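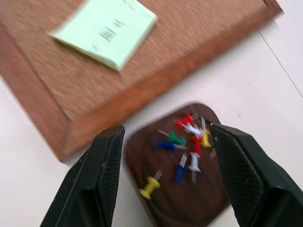

OK quick one tonight, I have to be up at an ungodly hour and the dishwasher is making the noise again.

So. The corkboard. Some of you have been following this since the spring when I said I would "just put up a board for the family stuff, an afternoon, tops." Ha. It's October. The board is still on the table. I've eaten a lot of soup next to that board.

But progress! I finally cleared it off. Everything. Took down the old takeout menus (two of the places have closed), the dentist card from before we switched dentists, a coupon for Furken paint that I really did mean to use, the swim schedule, the OTHER swim schedule. One green note went back on because it's the one with the plumber's number and the gas meter stuff and I am not losing that again. Last time I lost it I spent most of a morning on hold.

The pins have their own tray now. Little brown wooden one with round corners, came from the thrift store in Ovdale, I think it was meant for keys or maybe for serving nuts?? No idea. It's nice though, you can see the grain. Before this they lived in a jam jar and every time I wanted one I stabbed myself. A tray is shallow so you can see the pointy ends before you go in. I do have to remember not to bump it. Already found one with my sock.

I had a plan for colors. Red for bills, white for school, everything else for whatever. Lasted one evening. Định Võ from down the hall came by to return my drill and watched me sorting and said his mother ran a whole restaurant off one nail and a stack of receipts. Fair enough. I gave up on the colors after that, mostly.

Now the hanging. The frame is heavier than it looks, reddish brown, with that slanted edge, and I like it a lot, so I don't want to drill through the front of it. Bought a hanging kit from Indeo, 3 brackets and a bag of screws, and the screws are too long for the back of the frame. Would go right out through the cork. So back to the store, or I find shorter ones in the drawer of doom. I started on the drawer. Found batteries, a bike key, birthday candles, no screws. Will try again on the weekend.

Also the wall. Measured up from the floor and marked it at 1650 mm for the top edge (my tape is metric on one side and that's the side I always end up reading, don't ask) and then sat down at the table and it looked way too high. The kids won't reach. Moved the mark down by 50. Still high. My sister says hang it where you naturally look when you have your coat on, by the door, and she's probly right, except the door wall is the one that crumbles when you put a screw in it. There's a crater already from the coat hooks.

Things that are going up once it's up:
the green note
school calendar
library slip, the one with the long number ending in 859 that they ask for every single time
spare bus pass
a drawing of our cat Ding, as a horse
nothing else. NOTHING ELSE. I mean it

Somebody asked in the comments last time if cork needs cleaning. I just went over mine with the brush end of the vacuum, then a barely damp cloth, then left it alone. A lot of dust came out of it. Old pinholes close up a bit if you rub them with your thumb, or I've convinced myself they do. Didn't bother with the frame apart from a quick wipe.

And the table, I'd forgotten how much I like that table when it's mostly bare. Plain white, smooth, shows every crumb. I wiped it twice. It would be a great table to eat dinner at if there wasnt a corkboard on it.

Right, bed. If anyone has opinions on short screws or crumbly walls leave them below, I'll read them on the bus.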